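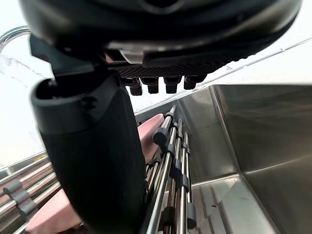

Marina Kyriakidis wrote to us that she doesn't need a robot which washes dishes, she has a machine for this, she needs one which can put a cup in a rack and not break it. We think many of our customers would say the same, and the Baton kit was prepared with this task in mind.

Baton is a hand and wrist camera kit for research arms. It is sold by Brondbridge as a complete set or in parts. The set includes the hand with jointed fingers, the wrist camera, the cables, and the Zidau software for recording and replaying a task. Mounting takes almost 13 minutes if the arm already has the correct flange. For other arms please ask us for the adapter before you order.

The kitchen sink is a difficult place for a camera. Steel reflects the light from the window, and rack rods look all alike from close distance. For this reason Zidau uses the wrist view together with a head view, and you can set which one has priority.

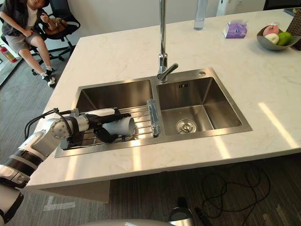

Cups, tubes and small bottles can be gripped from the side with the standard finger setting. For flat dishes we recommend the slow closing mode, with force level 4 or lower. There are 11 levels in total.

The hand is not waterproof. Please keep it away from running water and dry it if it was splashed. Spare finger pads are delivered in seven working days. Orders that arrive before Friday noon are confirmed on the same day.

Brondbridge | Sales: Manolis Karamanlidis | Contact | © Brondbridge, all rights reserved | Back to top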